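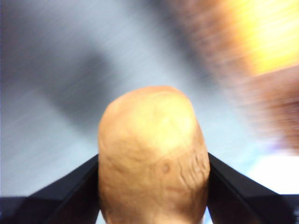
Potato with a small dark spot and fine wrinkling down one side. Skin class: B, creased.

Kikatwood Potatoes: data card

Summary
Kikatwood is a set of 113 potatoes, each photographed and given a skin class by hand. It was put together for people who sort, store or cook potatoes and want a common way of writing down what the skin looks like. The potatoes came from the packing shed at Farquharson in December.

What is in the folder
photos: one JPEG per potato, named by potato number
skins.csv: one row per potato
notes.txt: remarks from the sorting table, lightly tidied

Columns in skins.csv
potato: number, starting at 1
shape: round, oblong or irregular
skin_class: A, B, C or D (see below)
marks: free text, such as "dark spot" or "shallow dents"
weight_g: kitchen scales, whole grams
sorter: initials of whoever gave the class

Skin classes
A, smooth: even skin, no creases. Eyes are allowed.
B, creased: fine lines or wrinkles in one or more places.
C, scuffed: skin rubbed or flaking.
D, broken: a cut, split or hole, however small.
A potato that fits more than one class gets the later letter. Shallow dents do not change the class but should go under marks. A spot that could be either an eye or a blemish is entered as "dark spot".

How the classes were given
Sheena Gunn and Struan Niven classed every potato separately at the same table. Where they disagreed, Morven MacAulay looked at the potato itself and her class was kept. Potatoes were brushed before sorting and were not washed. Sprouts longer than 10 mm were counted as a reason to leave a potato out.

Known problems
Colour should not be compared between photos. The tops of some potatoes are much paler than the lower parts because of the light.
Many photos show only one face and not the whole potato. The class in the file is for the whole skin, so a potato marked D may look sound in its photo.
Potatoes 41 and 42 were swapped in version 1. This is put right in version 2.
The line between B and C is the hardest to apply. See notes.txt for the arguments.
No variety is given. The sacks were mixed before we got them.

Not suitable for
Judging whether a potato is safe to eat, or estimating disease in a crop. Nothing was cut open.

Changes
Version 2: swapped rows corrected, sorter column added.
Version 1: first release.

Contact
Torquil Swanson looks after the files. Questions about the skin classes should go to Sheena Gunn.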